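About Lestix

Lestix tests and certifies water meters for small utilities, housing cooperatives and irrigation districts. The company operates a calibration laboratory in Kokura and a receiving depot in Nandham. Both sites handle mechanical and ultrasonic meters in nominal sizes up to 400 mm.

What we do

A water meter drifts with age. Bearings wear, scale builds up in the measuring chamber, and at low flow rates the register starts to read under the true volume. A utility that bills from such a meter loses revenue in small amounts over a long period. Our work is to measure the error at defined flow rates, state the uncertainty, and return the meter with a report that can be used in a billing dispute or a replacement plan.

Each meter is tested at minimum, transitional and nominal flow. Larger meters are also tested at overload flow if the client asks for it. Water temperature is held steady during the run and recorded on the report. Results outside the permitted error are repeated once before they are issued.

Facilities

The Kokura laboratory has 2 gravimetric benches and one volumetric bench. The gravimetric benches are used for reference work and for meters under dispute. The volumetric bench handles batch testing, and its reference tanks are checked every November, when the bench is taken out of service for the month. Clients with seasonal irrigation meters are advised to ship before then.

The Nandham depot logs incoming meters, photographs the register face, drains the body and caps the ports. No testing is done there. Meters move to Kokura in sealed crates and keep the same job number throughout.

The Ogola program

Ogola is our sampling service for utilities that cannot afford to pull every meter. The client sends an asset list with installation year, size and model. We group the list, select a sample from each group, and test only the sample. The report gives an estimated error for each group and a recommended replacement order. In the last completed round, 442 meters were tested for more than 285 separate groups of pipe connections, most of them residential.

Records

Test records are kept for ten years. A client may request a copy of any report issued under its own account. Raw bench data is supplied on request as a plain text file, with the column headings explained on a separate sheet.

Contact

Quotes are issued in writing and stay valid for sixty days. Please include meter size, quantity, and whether the meters are currently sealed.

Page last revised March 10, 2024.

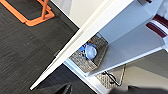

Can a meter be tested without removing it from the line?

Lestix does not test meters in place. The meter has to be removed and sent to the Nandham depot with both ports capped, and the client should fit a spacer or a spare meter until it is returned.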